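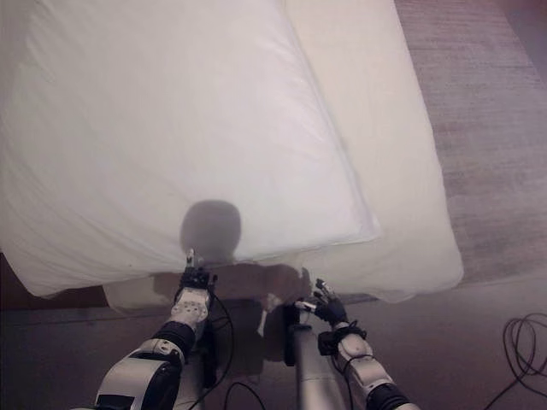

*Pillow task, both hands over the bed. The loose coil at the lower right is what rule 6 is about.*

**House rules for two-arm work on beds: please criticise the draft**

**afonseca** (thread starter)

Good afternoon to all. I am Aníbal Fonseca, I work at the Clellell site, where we teach two-arm robots to do bedroom tasks: pillows, blankets, sheets. Until now we had rules for table work only, and people applied them to the bed as well as they could. I was asked to write a proper page for the bed. It should be valid from October 2023, so I would like to hear objections before it is printed and hung on the wall.

The draft:

1. One operator and one observer. The observer holds the stop button and holds nothing else.
2. No person leans on the bed, sits on it or reaches over it while the arms have power. To straighten a pillow by hand, stop first.
3. Contact with a pillow begins slowly, with the fingertips. Speed may go up after the grip is made.
4. The fingers do not push down into the mattress. If the lower edge of a pillow can't be taken from the side, the robot goes back and approaches again.
5. Before each session the observer looks at both hands, the wrist bands and the screws of the forearm covers.
6. No loose cable lies on the bed surface. A cable which must pass near the arms is fixed, with enough slack for the full reach.
7. After 40 attempts, a pause of 10 minutes and a new check of the cables.
8. Every unplanned contact is written in the log, also when nothing was damaged.

I am least sure about rules 6 and 7. My English is not perfect, so if a sentence can be understood in two ways, please tell me this also.

---

**idris_w**

Nice and short, which I like. Our page at Grustside runs to 136 lines and I doubt anyone has read it past the middle.

Rule 6: I'd go further. In your photo there's a coil on the dark cover at the lower right, another cable curving across near the bottom and one looping down from the left hand. "Fixed" covers the first two. The one on the hand moves with the arm, so it needs its own rule. Ours says a cable belonging to an arm is tied at the wrist and again at the forearm, and the loop between must be too small to get a fist through. You test it with your fist, power off.

Rule 2, how far away is "over it"? Somebody will stand at the foot of the bed with their hands on the mattress and tell you they weren't reaching.

Idris Wogan

---

**moss_and_bearings**

I disagree with the fist test. If you tie the cable so tight, the wrist has no slack when it turns fully and you pull on the connector. We lost two connectors that way. I'd write the slack as "wrist turned to both ends without the cable becoming straight" and forget about the fist.

---

**idris_w**

Then you tied it in the wrong place! The slack should sit behind the wrist, along the forearm. But all right, I accept that a new person would do it as you describe, and a rule is for the new person.

---

**afonseca**

Thank you both. I think the two tests can live together. My proposal:

> 6a. No loose cable lies on the bed surface. Coils are put on the floor or on the hook, behind the robot.
> 6b. A cable which goes to a hand is tied on the forearm. Before power on, turn the wrist to both ends: the cable does not become straight, and the loop does not catch on the fingers of the other hand.

About rule 2, Idris, you are right. I change it to "no part of a person touches the bed or is above it".

---

**quietgripper**

Can I raise shadows? Look at where the shadow of the head and shoulders falls with an overhead light. In the picture it goes over the lower edges of both pillows, and that is exactly the part you want the fingers to find. With a dark cover underneath, I think the edge of the pillow needs a rule more than the cables do.

I'd add: the room light is set so the robot's own shadow doesn't cover the place of first contact.

---

**moss_and_bearings**

No, please don't. A bedroom has one lamp in the ceiling. If you only train in perfect light you get a robot that can make beds in a photo studio. Leave the shadow where it is and vary it.

---

**quietgripper**

Varying it on purpose is fine with me. What I see in most teams is that the shadow is in the same place every time and nobody wrote it down. So at least log the light.

---

**afonseca**

I take the second version. It is a matter of good records more than of safety, so I'd put it with rule 8: "The log says which lamps were on." We have ceiling lamps only in that room, but the team at Udeck has also a side lamp, and we exchange data with them.

---

**hvdl**

New here, I supervise a small team and we start bed tasks in March. Two questions.

Why 40 in rule 7? And does the white pillow against the cream one matter? We were going to buy one colour.

---

**afonseca**

Welcome. The 40 has an honest and not very scientific origin: it is almost the number of attempts we do between two coffees, so people really stop there. If somebody has a better number, with a reason, I'll be glad to use it. In my experience the cable ties move slowly, and you do not notice it from one attempt to the next.

For the pillows, buy different ones. When one pillow lies partly over another, as white on cream, the border between them is only a faint line and the operator can take the wrong edge. I would like the team to practise this early, when a careful observer is there. It is not in the rules, perhaps it should be in the training plan.

---

**idris_w**

On the 40, I'd tie the pause to time. A slow operator does 40 attempts in an afternoon, a quick one is finished before the kettle's boiled, and the observer's attention goes by the clock. We change observers every four sessions as well, though that came from Azevedo, who wrote our first page and was very strict about it.

---

**moss_and_bearings**

Attempts are better for cables, time is better for people. Have both.

---

**hvdl**

Thanks, useful. One more about rule 4. How does the operator know the fingers are pushing into the mattress? From the head view a fingertip at the edge of a pillow looks the same to me if it touches or if it presses.

---

**afonseca**

This is a good question and my rule does not answer it. In the photo I also can't say for the right hand if it touches the cream pillow or presses it a little. The observer stands at the side and sees the height of the hand much better, so I'll write that the observer says "down" aloud when the fingers sink, and the operator lifts. If your hands give a force reading, put a limit there too, but the voice should stay.

The changed rules:

> 4. The fingers do not push down into the mattress. The observer stands where the height of both hands is visible, and says "down" if the fingers sink. The operator lifts at once.
> 7. A pause of 10 minutes after 40 attempts or after one hour, whichever comes first. Check the cables again before power on.
> 8. Every unplanned contact is written in the log, also when nothing was damaged. The log says which lamps were on.

I still disagree a little with the one hour, it will cut some sessions in a bad place, but I'll try it.

---

**quietgripper**

Good. In rule 5, "looks at" is weak. Touch the bands and try the screws with a driver, power off.

---

**afonseca**

Agreed, "checks by hand, with power off". I'll put the full page here when my colleagues have read it.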